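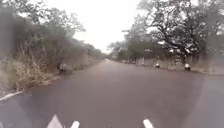
**Ukside sets equipment budget for roadside delivery robots**

Ukside will buy its next group of outdoor delivery robots in two stages, with the first order planned for May. The company has approved the purchase of 50 wheeled units from Dresomeck, together with chargers, spare parts and a service agreement.

The first stage covers Nông, a route network with long stretches of tree-lined road and few lane markings. Ukside's planning allows 600 operating hours per unit before the first major service. Tires and wheel bearings will be replaced at that point whatever their condition.

"We priced the whole job, including the parts that wear out," said Mieczysław Lis, head of equipment planning at Ukside. "Our last budget had one line for robots and nothing for brushes, seals or lens covers. We were taking money from the training account by the second quarter."
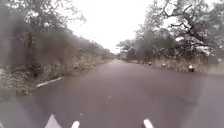

Spare parts will be held at a single depot instead of at each route office. The opening stock list runs to 2,465 items, most of them fasteners, connectors and seals. Batteries are on a separate contract and will be ordered when the second stage is approved.

Navigation software will come from Tulitum under a yearly license charged per robot. Ukside asked for a fixed rate through both stages so that route managers can plan their costs before the second order is placed.

"The license was the hardest part to settle," said Geum-ok Hwang, who leads purchasing. "We wanted to be able to park a unit for the winter and not pay for it. Those terms are now in the contract."

Before the second stage goes ahead, the Nông fleet must complete 3,000 route runs. Ukside will then review repair costs, battery life and time lost to weather. The size of the second order has not been set.

Suppliers interested in the battery contract can request the tender documents from the Ukside purchasing office. Questions about software should go to Tulitum.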